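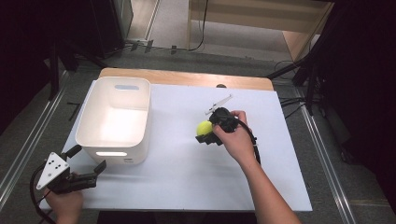 From: Soudabeh Farahani
To: cendidero-list
Date: 2026-07-28
Subject: Re: Bins for the ball shelf

Siamak Nazari wrote:
> Do the white bins need lids? Lullmont can supply
> 8 if we order this week.

No lids. The bins have a handle slot in each end wall, so a lid won't keep dust out. Small balls go in loose -- three bins on the lower shelf, two above. Please keep the slots facing outwards. I'd leave the order until Bagheri confirms the shelf depth.

Soudabeh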